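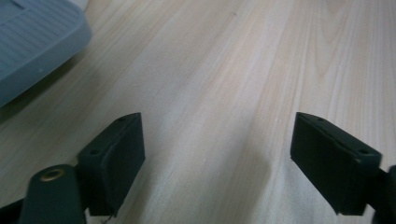
Skura is a shared data add-on for prepaid mobile phones, sold by the operator Mirkum in the town of Marinho and its surrounding villages. It allows members of one family to use a common amount of mobile internet, also when they live in different homes. The add-on was introduced in June, after a trial with 50 households.

Operation

One person, called the holder, buys the add-on by dialing 1306 or by visiting a Mirkum shop. The holder can then invite up to five other numbers. Each package contains 15 GB and is valid for one month. Unused data does not pass to the next month, but the holder may buy a second package before the first one is finished — in this case the two amounts are added and the later end date is used.

The holder can set a weekly limit for every number. When a member reaches the limit, only calls and text messages continue to work until the next week begins. Members receive a warning by text message shortly before this. The limit can be removed at any time, and the change takes effect within roughly 15 minutes.

Reception

Skura became popular mainly with parents of students who had moved away for their studies. Complaints were mostly about the weekly limit, which in the first version was the same for all members and could not be changed. 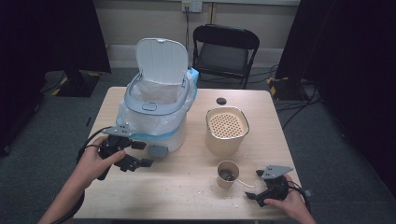 Martim Valente wrote that the separate limits came too late for his household, where one brother had usually spent the whole package on videos before the others opened their mail. He also asked for a way to give data back to the holder. Mirkum has not added this function as of 24 April 2026.

See also

Prepaid mobile phone
Data cap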